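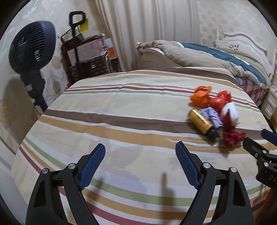
Datenblatt: Narnis, Teilbestand Schlafraum

Narnis dokumentiert Handgriffe aus der Hauswirtschaft der Clomura-Gästehäuser. Der Teilbestand umfasst 289 Aufzeichnungen, erstellt von 12 Beschäftigten mit Handgreifern.

Arbeitsplatz und Aufgabe

Gearbeitet wird an bezogenen Betten. Auf dem gestreiften Laken liegen Tüten, Stoffteile und ein zylindrischer Behälter nahe beieinander.
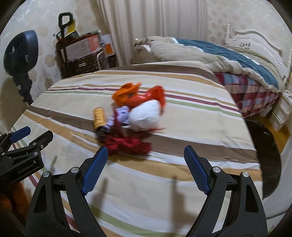
Folgen für die Beschäftigten

Die Aufzeichnung gilt als Arbeitszeit und ist auf 20 Minuten je Schicht begrenzt. Eine Auswertung der individuellen Leistung ist ausgeschlossen. Das Vorsortieren soll schrittweise automatisiert werden; die Endkontrolle verbleibt beim Personal.

Ansprechperson: Chia-jung Mak, Clomura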